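Will Dulton get a new host now that Oliwia Witkowska has left the morning show?

Asked 30/01/2023 in TV and Celebrities

I watch Badstead every week and the cooking competition Dulton with my mother. Oliwia Witkowska is on both. She said goodbye on the morning show last week and did not give much of a reason. Does this mean she is off Dulton too? The network page still lists her as host but I don't know how often they update it. I also read that Eirini Theodorakopoulos is taking over, but the site that said so had no source.

3 answers

Answer 1 - 341 helpful votes
They are separate contracts. The morning show is made in house by the network and Dulton is made by an outside company called Vita. Leaving one does not end the other. Her Dulton deal covers 2 more seasons, and the next one was already taped before she left, so you will see her in it when it starts in March. After that it depends on Vita.
The Eirini Theodorakopoulos story comes from her filling in as a guest judge in the semifinal. She was a judge, not the host. People saw her name in the credits and ran with it.

Answer 2 - 20 helpful votes
I heard it was over money. My cousin's friend worked on Badstead and said Oliwia never got along with the producer, Sjögren. So I would not count on her coming back to anything. She also dropped the network's name from her profile.

Answer 3 - 1 helpful vote
Agree with the first answer. The preview is up on the Dulton page and the voice on the clip is hers - same intro she always does. The comments under it are up to 1,135 and most of them ask what you asked.
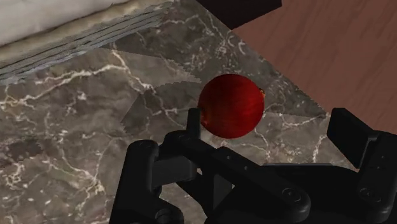

Related questions
What time is Badstead on in the Central time zone?
Who won the last season of Dulton?
Can you still apply to be a contestant if you have worked in a restaurant?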